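Print this story | E-mail this story

Short-stay rentals on Arulik Street get new rules

Owners who rent out apartments to weekend visitors on Arulik Street will have to register with the city starting in March. Covers whole apartments and single rooms, anything under a month. 82 places on the list so far, most of them studios near the Studum fairgrounds.

The fee is $295 a year per unit. Late sign-ups pay more, though the city hasn't said how much more. Hosts also have to post a house sheet by the door with checkout time, trash days and a phone number that somebody picks up at night.
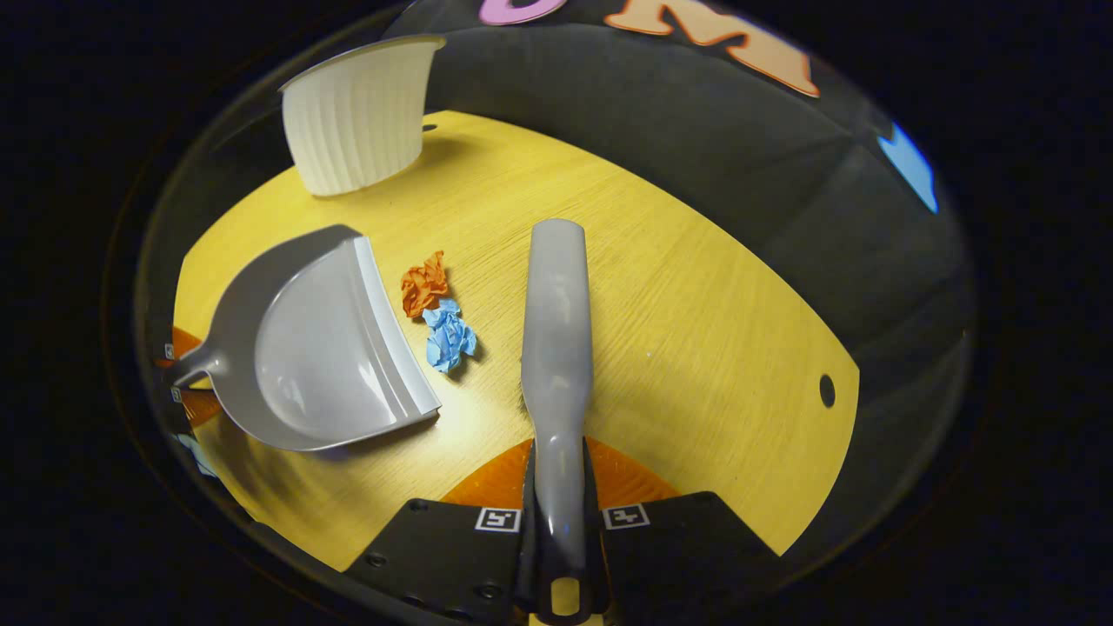 Lukian Romaniuk said the fee was fine by him but the night phone line was going to be a headache, and he wanted to know if a booking company's number would count. "I've got two rooms. I'm not a hotel," he said. He plans to keep renting through the spring fair and then decide.

The city's answer on the phone question: yes, as long as a person answers, no recordings. Skuton, the booking site that handles most of the street, says it will offer a line to its hosts. No price yet.

Cleaning is in there too. Every unit has to be cleaned between guests, and the host keeps a dated log. Inspectors can ask to see it with a days notice.
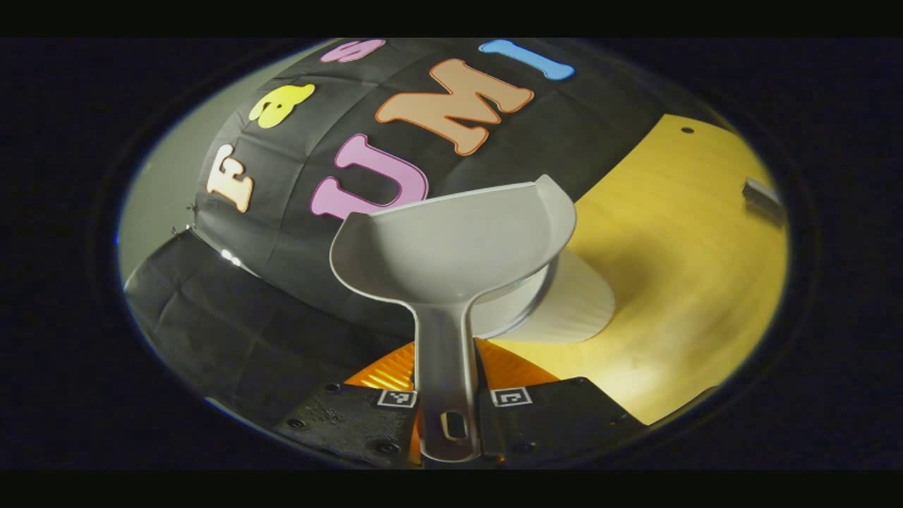
Rooms rented inside an owner's own home get a lighter version, with the log but no inspection unless there is a complaint. Guests already booked for the fair keep thier reservations either way. Up to 59 of the listed units could be full that week, going by Skuton's calendar.

Parking was left out. Anneli Ruotsalainen asked for it to be added and was told it will come up later, no date given. Street permits for guests stay at 6 dollars a night for now, sold at the Čierny garage until 9 p.m.

Registration forms are at the front desk in city hall. Online version still not working as of Sunday.

Print this story | E-mail this story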